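# The Slow Business of Smelling Like Yourself

Onen sells one perfume. It has sold one perfume since it opened, in a narrow shop between a shoe repair counter and a bakery, and the people who run it say they have no plan to make a second. The scent is called Grandimow. It smells of fig leaf, black tea, damp wool and a little pepper, and it costs $109 for a bottle that fits in a coat pocket.

In a trade where large houses put out new bottles every season, that is an odd way to work. Online fragrance databases add new entries daily, and many of those perfumes are gone from the shelves within two years. Small makers usually deal with the pressure by selling sample sets, eight or ten vials at a time, in the hope that one of them will catch on. Onen went in the other direction and spent its first three years changing a single formula.

The notebooks from that period are kept in the back room. They record 100 numbered versions, most of them failures. Version 12 was too sweet. Version 31 turned sour on skin after an hour. Version 58 was close enough that a small batch was bottled and given to friends, who mostly said it reminded them of a wet dog. The wool note stayed, but at a quarter of the strength. 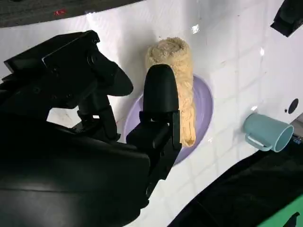 What finally held the formula together was the tea. Early versions used a standard black tea accord, the kind found in dozens of unisex scents, and it faded before lunch. The replacement came from Clukura, a small supplier that makes a smoked tea extract in limited runs. It is dark, sticky and hard to measure, and it stains whatever it touches. It also lasts. On most people Grandimow can still be smelled at dinner if it was put on at breakfast, though by then the fig has gone and what remains is mostly smoke and pepper.

Relying on one supplier has its risks. Last spring a run of the extract came out much lighter than usual, and Onen had to choose between adjusting the formula and waiting. It waited. The shop stayed open for seven weeks with no bottles to sell, taking names on a paper list by the register. By the time the next run arrived in June, the list was long enough that the first delivery was gone before any of it reached the shelf.

Total production last year was 2,863 bottles. A mid-sized brand might ship that many in an afternoon. Onen fills its own, using a hand pump and a scale, and each bottle gets a batch number written on the base in grease pencil. The glass comes from Garg, which also makes jars for skin cream, and the shape is a stock one with straight sides and a plain black cap. There is no outer box unless a customer asks for one.

The shop carries a few other things, all unscented. There are plain soaps, a hand cream and cotton cloths. The idea is that a person wearing perfume should not have to fight with their shampoo, and staff will say so if asked. They are not pushy about it. A first visit tends to go the same way: one spray on the inside of the elbow, then a suggestion to go for a walk and come back. Around 1,525 people have bought a bottle after taking that walk, according to the shop's own tally, and a good number of others never came back at all.
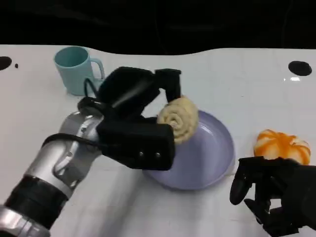

*A light blue mug on a white tabletop.*

The walk matters more than it may seem. Alcohol takes a minute or two to clear, and the first impression of any perfume is mostly the top notes, which are made to be liked quickly. In Grandimow the opening is green and a bit harsh, like a snapped stem. People who decide at the counter usually decide against it. After twenty minutes the tea comes forward and the whole thing gets softer and rounder.

Skin makes a difference too. Dry skin holds scent poorly, and a plain moisturizer under the perfume will add an hour or more. Warm skin pushes the pepper up. On fabric the wool note is stronger and the fig barely shows, so the staff suggest trying a scarf before spraying a good coat – the extract can leave a faint brown mark on pale cloth.

Refills are half price for anyone who brings back the bottle, and they are done on the spot in the mornings, before the shop gets busy. The old batch number is wiped off and a new one goes on. Some of the earliest bottles have been through this six or seven times, and the straight sides have started to scuff where they rub against keys.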